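Anyone made the Ernell shirt without the bust adjustment?

Posted by hemline_hag, 5/3/24

I keep reading that the Ernell pattern from Plalov "fits everyone straight out of the envelope." I'm full in the bust, narrow in the shoulders, and I have heard this before. Has anybody sewn it with no changes and liked it?

bobbin_and_weave wrote:
Made 2. Both fit fine. I think people overdo muslins. It's a boxy shirt, so just pick the size by your bust and go.

hemline_hag wrote:
Boxy how, though? The sample photos all show it tucked in, which hides a lot. If I go by bust, the shoulder seams end up at my elbows.

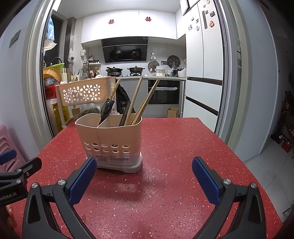
Re: Anyone made the Ernell shirt without the bust adjustment?

tinpleat wrote:
I don't buy the "no changes" talk either. Most of those reviews went up the same week as the pattern, from people who got it free. Mine had drag lines from the bust to the hip and the front hem hiked up. I went down a size, added a dart, and now I wear it.

bobbin_and_weave wrote:
I paid for mine, for the record. Maybe your fabric was too stiff? I used rayon.

tinpleat wrote:
Rayon hides drag lines – it doesn't fix them. Mine was a plain cotton lawn, straight off the list on the envelope.

selvage_sue wrote:
Somewhere in the middle here. The back and collar are drafted well. The front needs work if you're past a C cup. Also, check the sleeve cap before you cut, mine had way too much ease to set in flat.

hemline_hag wrote:
OK, old bedsheet first. Will report back if the sleeves go in at all.

Recent topics
Fourie trousers: is the crotch curve wrong?
Flundanum dress, pocket placement
Topstitching thread that doesn't snap
Pre-washing linen, how many times?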